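# Chapter 5: Before You Sign Anything

The first robot I ever helped buy spent most of its first year under a dust sheet. I'm not proud of that. We had a good quote, a patient vendor and a plant manager who wanted one badly, and we still managed to end up with a machine that couldn't do the job, because we had never written the job down. We'd written down the robot – its reach, its payload, its speed – and we thought that was the same thing.

So this chapter starts well before the catalog. By the end of it you should be able to take a task that people do by hand, turn it into a page of plain requirements, and put a first-year budget next to it that won't embarrass you in July when the second half of the invoices comes in. Chapter 6 gets into comparing quotes. Please don't skip ahead to it, even if (like most of my students) you already have a quote sitting in your inbox.

## 5.1 Start with the task

We'll follow one case through the whole chapter. Foltholm is a mid-size shipper of household parts, and the people there wanted to automate a packing station. Their request, as it first reached me, was a single line: "Robot to put items in boxes." I have seen worse.

Now, putting items in boxes sounds like one task, and on a conveyor with identical cartons it can be. At Foltholm it was a whole family of tasks. A long taped package goes in upright, and it has to be let down between flaps that may or may not be standing open. Something may be sitting at the bottom of the box already. The cardboard has been handled before and isn't always crisp. A person deals with all of this without thinking, which means that when you ask that person to describe the job, most of it gets left out!
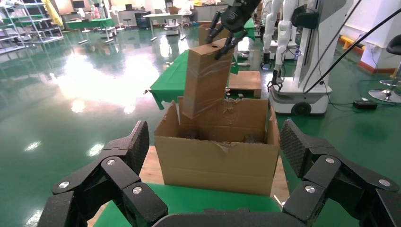
The cure is to stand at the station and watch for a full shift, with a notebook. I mean a full shift. The morning looks tidy at nearly every site I've visited, and it's in the afternoon that you find out what the returns look like. Write down what gets picked up, how it's held, where it goes, and what the worker does when it doesn't fit. That last column will be the longest, and it's the one that decides what kind of hand you need to pay for.

Foltholm's log ran to 342 picks. When we sorted them, a simple two-finger gripper would have covered the plain cartons nicely. The awkward ones pushed us toward a hand with jointed fingers, and a hand like that brings its own costs: more parts to wear out, more setup, more training for whoever looks after it. I'd rather you learn that from a notebook than from a purchase order.

## 5.2 The two lists

My old colleague Nevzat Taşdemir taught me to keep two lists, and I've never found a better way. On the first goes everything the vendor will put on the quote. On the second goes everything the vendor won't, which you'll be paying for anyway.

For Foltholm, the second list began like this:

- power outlets and cable routing at the station
- tables or fixtures at a height the arm can work with
- floor space, including room for a person to walk past
- spare fingers and spare cables
- cartons and sample goods to be used up in trials
- wages for the operators during setup
- a service contract after the warranty ends

Look at the fifth item. Trials eat boxes. They get dropped, squeezed and torn, and you can't run a fair test on a carton that has been through the mill all week. It's small money, but I have seen a trial stall for days over it – the purchasing system had no code for "cardboard we plan to ruin."

## 5.3 Buy, lease or wait

Foltholm had offers from 2 suppliers. Skirura would sell the whole cell outright, and Kozan would lease one with service included. The Skirura price looked lower until we laid the second list beside it, and then the gap got a lot narrower. We also looked hard at a third choice, waiting a year, and you should always price that one too. It has a cost like any other: the overtime, the turnover at the station, the orders that go out late.

Before you read on, pick a manual task you know well and try a log of your own. A kitchen or a stockroom will do fine. Keep the pages handy, as you'll need them for the worksheet in Section 5.4, where we turn Foltholm's log into a requirements sheet line by line.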